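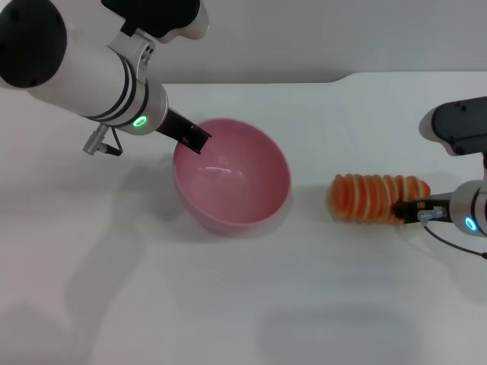
Reviews > Small Shop Equipment > Arms & Grippers

By Nabila Naciri | July

38 shares | 6 comments

I put off buying the Hinix two-arm bench kit for most of a year, mainly over the price, and I'm so glad I finally gave in! Ours came through the Festach dealer in Brendthorpe with the basic black grippers, and it has lived on the white table by the back wall ever since (the good table, much to my sister's annoyance).

Let me talk money first, as that's what I always wanted from these reviews and never got. The spare gripper set was $650, which stung. Shipping was another $200, and then I spent $30 on bowls and toys for it to practice on, easily the best value of the lot. The pink bowl and the orange ribbed thing get used every single day. I had set aside $970 for extras on top of the kit itself, so there was a little left over, and I'd tell you to hang on to yours for cables.

What I love is the light ring on each wrist. I can glance across the room and see both arms are lit without walking over. What I don't love is the cable at each wrist, which hangs loose in a curve and makes me nervous near anything with a rim. Najwa Mansour at Abou Jaoude clips hers up, and I plan to copy her.

Measure your table before you order, and leave more room at the sides than the leaflet says. Four stars from me, and I'd give it five if the grippers were cheaper.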